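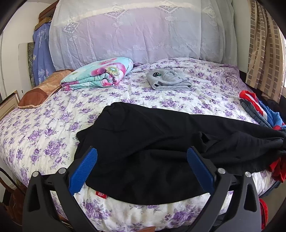

Laundry and Linen: Frequently Asked Questions

Guests at Bastolo House ask us most of these at the front desk. If your question isn't covered, call extension 19 or stop by before 9 p.m.

Do I have to make the bed before housekeeping comes?
No. If there are clothes on the bed, we leave the bed alone and do the floor, bathroom and trash. We don't move or fold guests' clothing. If you want the bed changed, clear it by 10 a.m. on your change day.

What day are the sheets changed?
Thursday for the second and third floors. The ground floor is done the day before. Long-stay guests who want an extra change can request one at the desk for a small charge.

Can I sort my laundry on the bed?
Yes, most people do. Clean, dry clothes are fine on the quilted bedspread. Please don't put damp things on it. The filling takes a long time to dry, and some of the dyes in dark clothing will come off on white fabric. Black pants and new denim are the usual problem.

The bedspread has a stain. What should I do?
Tell us the same day. Don't scrub it and don't use bleach, which will lighten the printed flowers. Blot it with a plain towel and leave it for us. We don't charge for ordinary stains that are reported. Dye stains that have been left to set may be charged at cost.

Can I wash the bedspread myself?
Please don't. The machines in the basement are too small for a double quilted spread. Ours go out to Vondráček, the cleaner we use, and come back in four days. You will get a replacement in the meantime, though it may not be the same pattern.

What about the lace over the head of the bed?
Leave it where it is. The lace pieces are hand washed in cool water and dried flat. Rings, zippers and Velcro catch on the embroidery, so keep jackets and bags away from it. If a thread pulls, don't cut it — bring it to our attention and it can usually be worked back in.

Can I use my own blanket or quilt?
Yes. Keep it folded on the bed or over a chair on change day so that it doesn't get taken with ours. Three guest blankets went to the cleaner by mistake last April. All of them came back, but one was away for a week.

Do you have a laundry service?
Yes. Bags are in the closet. Fill in the slip, put the bag outside your door by 8 a.m. and it comes back the next evening. Abdelghani Abdelaziz runs the laundry room and can answer questions about a particular item.

Why do my clothes have little numbered labels on them?
Those are laundry tags. Every piece that goes through the service gets one so it can be matched to your slip. Take it off before you wear the item. If you send the same thing again, it will get a new number.

How should I separate my things?
Put darks in one bag and everything else in another. Sweatshirts with embroidery should go in inside out. Empty the pockets. Bright prints that have never been washed should be noted on the slip as new.

Something is missing from my order. Who do I talk to?
Check the bed first, including under the folded quilts and between the pillows. If it still hasn't turned up, bring your slip to Simão Mota at the desk. Unclaimed items are kept on the Kodow shelves in the laundry room for 60 days.

Is there an iron?
There is one on each floor, in the hall closet. Use the board — please don't iron on the bed.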